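Wudside's new record, two weeks in

I've had the new Wudside album on more or less nonstop and I think I'm finally ready to say something about it. It's called Miranda, it came out on Noltent (the same little label that put out the Fikum tapes), and they pressed 300 copies on vinyl. I got number 224, which made me ridiculously happy!

The first thing you notice is how quiet it is. The last one opened with drums that nearly took my speakers out, and this time you get almost a full minute of organ hum before Felicja Bielecka even breathes near the microphone. I love that. I also turned it up way too loud waiting for something to happen, so be careful with headphones.
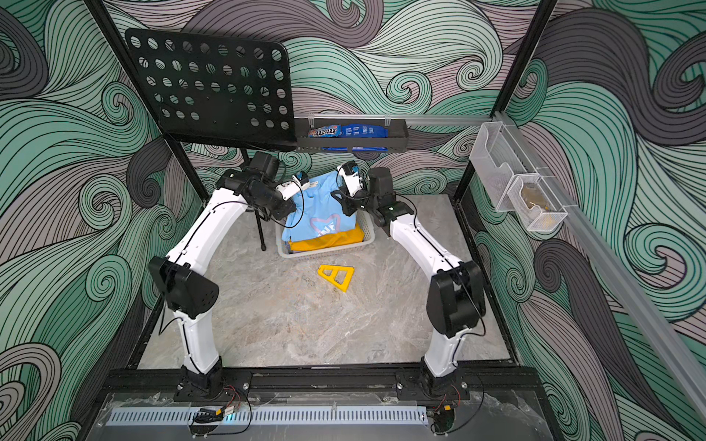 Anselmo Esteban wrote to me the same night to say the organ bit should have been twice as long, and that skipping it ought to be against the law. He's wrong about the length, but I get it.

Side A is the pretty side. Four songs, all slow, all sung very close – you can hear her swallow before the second verse of "Paper Ferry." The bass is so soft I missed it completely on my laptop.

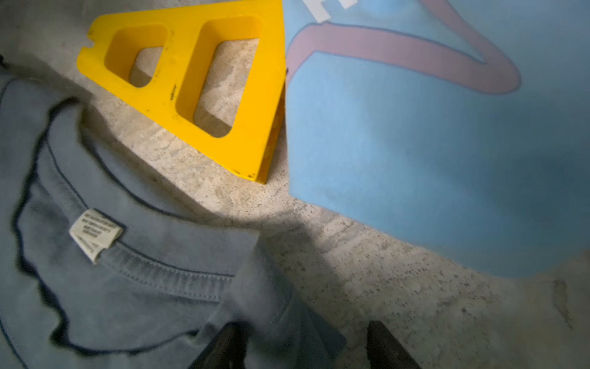
Side B is where I started arguing with myself. The synths come in, the drum machine comes in, and for a while it sounds like a different band. Then "Low Window" starts and it all clicks, with that fuzzy guitar sitting under everything, worn-in and a bit faded like a gray-blue T-shirt with the creases still in it. I've played that song more than the rest put together. The chorus only shows up once, right at the end, and every time I want to start over just to get there again.

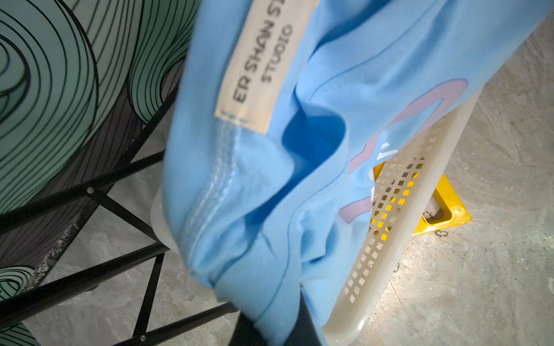 And then there's the closer, which I'm less sure about. Seven minutes, no words, a lot of tape hiss. Some nights I let it run and some nights I get up and flip the record back to the organ.

They're touring in September and I already have my ticket, so expect a very long post about that too.

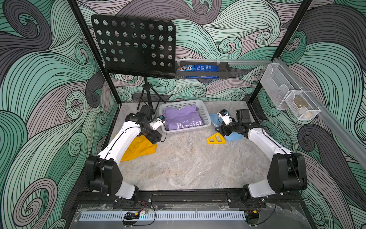 Milagros Cantero: The closer is the best thing on it! Try it in the car after dark and then come back and tell me you're less sure.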